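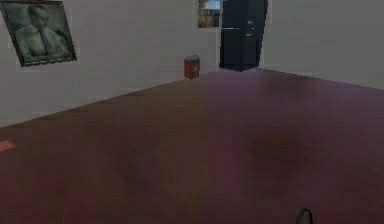
The Durkero is the button maker we recommend to anyone running for town council or school board, and after two election seasons with it we still love using it! It clamps to any flat surface, so you can set up in a campaign office, a garage or somebody's kitchen. A big reddish-brown tabletop like the one shown, with just a small red can standing at the far edge, gives you space to spread out your shells, pins and printed circles (glossy tops are fine, the rubber feet grip well). Lucyna Wróbel pressed 900 buttons for her Campos ward race in May, most of them in one long evening with her neighbors.

What comes with it
Press with steel handle, 13 pounds
Circle cutter
155 button sets: shell, pin back and clear cover
8 sheets of blank circles for candidate names and slogans

Refill packs from Hurner fit too, and so do the older Clendemeck shells if you still have a box of them. Check your local rules on the "paid for by" line before you print, and leave room for it near the rim.

Page updated 2026-04-12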